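Ticket: Wi-Fi drops in rear room, laundry side
Product: Killari mesh router, 2 units
Opened by: Fitriani Teoh
Assigned to: Danang Latuheru
Status: Closed

Entry 1 (F. Teoh)
The rear room loses its connection several times a day. Devices stay joined to the network but no pages load. After a minute or so it comes back without anyone touching it. The front room is fine throughout. Router is in the hall cupboard, satellite unit is on the shelf behind the sofa. I have restarted both. No change.

Entry 2 (D. Latuheru)
Please send the firmware version from the admin page and the light colour on the satellite during a drop.

Entry 3 (F. Teoh)
Firmware is 2.6 on the router. The satellite page does not show a version. Light goes from white to amber during a drop. Pictures attached here and further down.

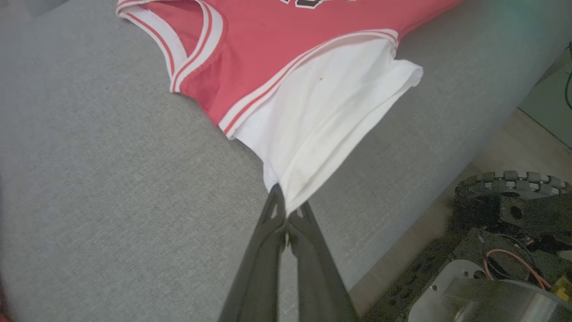

Attachment 1: sofa seat, red jersey and white T-shirt

Entry 4 (D. Latuheru)
Thank you. Amber means the satellite has lost its link to the router but is still broadcasting its own signal. That matches devices staying joined with no traffic. Log from the router, 8 May 2018, shows the link channel changing 27 times. Automatic channel selection is on. Please do the following:
- set the link channel to fixed, channel 60
- save, then restart the router first and the satellite second
- leave it for a day and report back

Entry 5 (F. Teoh)
Channel 60 is not in the list. The list stops at 48.

Entry 6 (D. Latuheru)
My mistake. The upper channels are hidden until the region is set. Go to System, Region, choose yours, save, and reload the page. 60 should then appear.

Entry 7 (F. Teoh)
Region was blank. Set it and 60 appeared. Both units restarted in the order given.
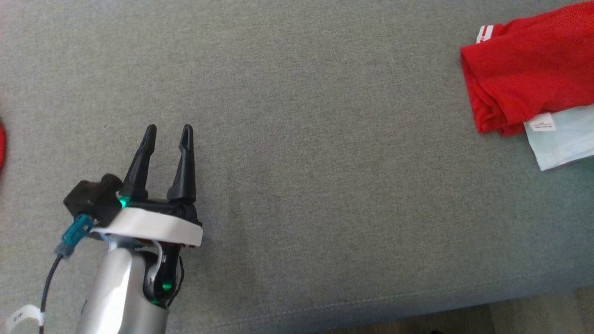
Attachment 2: grey upholstery, rear room

Entry 8 (F. Teoh)
Fewer drops, but still two since the change. Both times the satellite went amber for almost 6 minutes, which is longer than before.

Entry 9 (T. Ejigu, second line)
Taking a look for Danang. Long amber periods on a fixed channel usually mean the satellite is rebooting - the link itself is probably fine. The uptime counter on the status page will confirm. Also check which power adapter is fitted. The Killari one is marked 2 A.

Entry 10 (F. Teoh)
Uptime had reset. The adapter is from an old Bekby speaker and is marked 1 A. The Killari adapter was in a drawer. Swapped over. 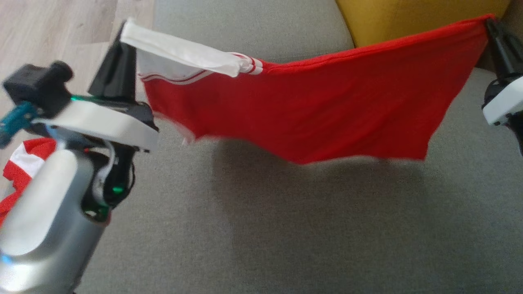

Attachment 3: rear room, red garment above sofa cushion

Entry 11 (F. Teoh)
No drops since the swap. Uptime still counting. Light white whenever I have checked.

Entry 12 (T. Ejigu)
Cause recorded as wrong adapter on satellite, with blank region as a second fault. Keep the fixed channel. Firmware update is due in June and may set channel selection back to automatic, so check that page afterwards. Closing.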